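The Nastemon Countertop Set: Dish Rack, Mug Tree and Work Mat

Item 296. Sold as a set or in separate pieces. Ships flat, except for the mat, which comes rolled.

We started selling the Nastemon dish rack on its own a good many years back, when the shop was still one long room with a woodstove at the end of it, and for most of that time people would buy the rack and then write to us asking what we had that would go with it. So now there's a set! You get the rack, the mug tree and the big brown mat that goes under both of them, and if you already own one of the pieces you can order the others without paying for it twice (see the ordering notes at the bottom of the page).

The rack

Plates stand on edge in this one, which is the way my grandmother kept hers and the way I still like to see them, because you can reach in and take the plate you want without lifting four others to get to it. The wood is light in color and left with a plain oil finish. We don't stain it. It will darken a little over the years, more so if it lives by a sunny window, and we think it looks better for it, but do turn it around once in a while if you want the color to stay even.

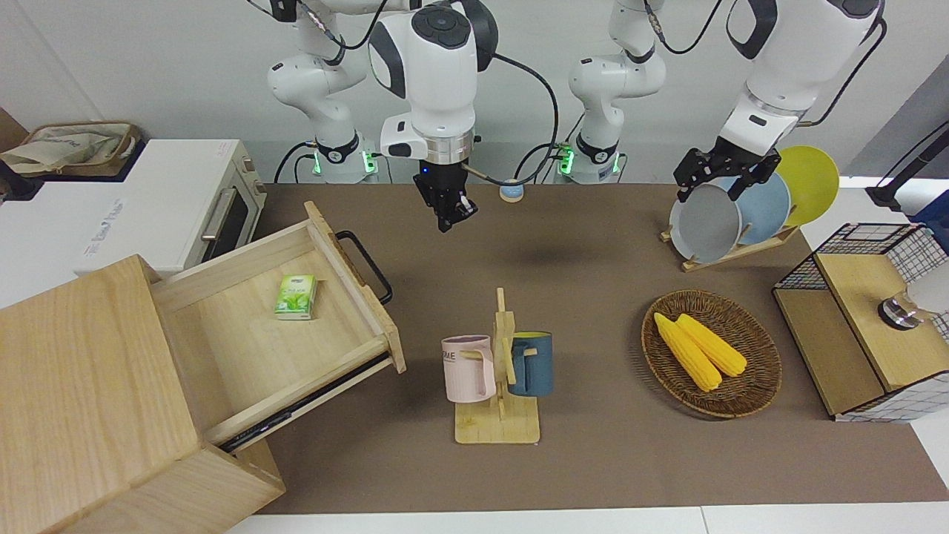 Putting away mixed plates is where a standing rack earns its place on the counter. A lot of us don't own a matching set anymore, or we own two halves of two sets, and a stack of odd plates always has the one you need at the bottom. Stand a grey plate, a light-blue one and a yellow one in a row and you can pick out whichever you like by its color. Large serving platters will fit too, though a very heavy one is happier toward the middle than at an end, and if yours has a deep rim you may want to leave the next space open so it doesn't crowd its neighbor.

Bowls are a bit more of a conversation. Shallow pasta bowls do well. Deep cereal bowls take up more room than you'd expect, and Denise Hulme, who answers our mail, usually suggests keeping those on a shelf and saving the rack for plates.

The mug tree

This is the newest piece, and the one I was slowest to come around to, I'll admit, having knocked over my share of mug trees in rented kitchens. The trouble with most of them is a skinny foot. Graham Naylor drew ours with a rectangular base and kept the pegs short, so the weight of the mugs stays close to the post.
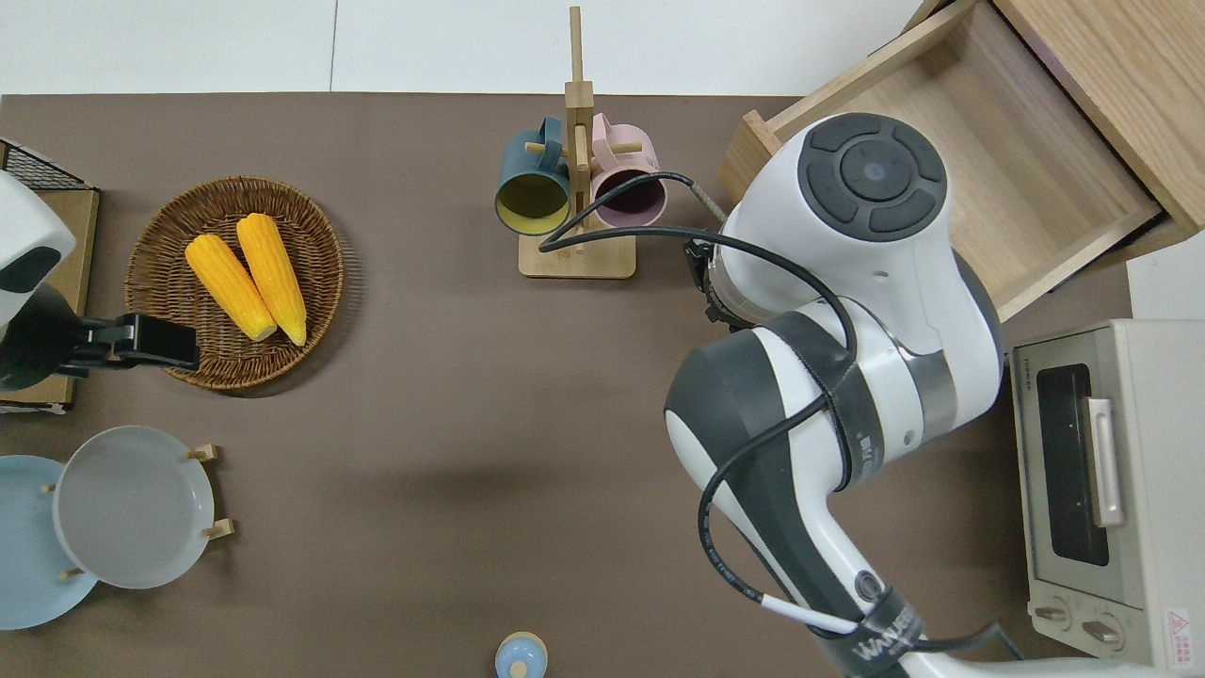 Hang the first two mugs on opposite sides and then fill in from there, and take them off in the same sort of order. It becomes a habit after a day or so. Ordinary mugs with a handle you can get two fingers through will hang without any fuss. Espresso cups with tiny pinched handles often won't, and we'd sooner say so here than have you send the whole thing back. Tall travel mugs belong in the cupboard.

The mat

Chocolate brown, and bigger than people expect — please measure your table or counter before you order. It's meant to go under everything and leave you room to work as well, so there's space for a fruit basket, a cutting board, or whatever you have out that afternoon. Wipe it down with a damp cloth and a drop of dish soap. When it arrives it will want to curl at the ends, so lay it out overnight with a few cookbooks on the corners. Don't put hot pans straight on it; use a trivet.

Looking after the wood

Wipe the rack and the tree with a soft cloth and let them air out before you load them up again. Neither one should go in the dishwasher or be left soaking in the sink. Once or twice a year, rub in a little food-safe oil, leave it for an hour and buff off what's left. If a peg works loose, write to us and we'll send a new one along with a dab of glue and the instruction card.

Ordering notes

The full set ships in 2 boxes, which don't always arrive on the same day, so please give the second one a little time before you call. We've now sent out over 3,000 racks and still pack each order ourselves.

Already have the rack? Choose "tree and mat" from the menu. Racks bought before March may be a slightly warmer shade than the new tree, and if that bothers you, put a note in the comments box and Radka Kolev will look through the shelf for the closest match.

Returns are fine within 11 weeks, in the original boxes if you still have them. Spare pegs and extra mats are listed on the parts page.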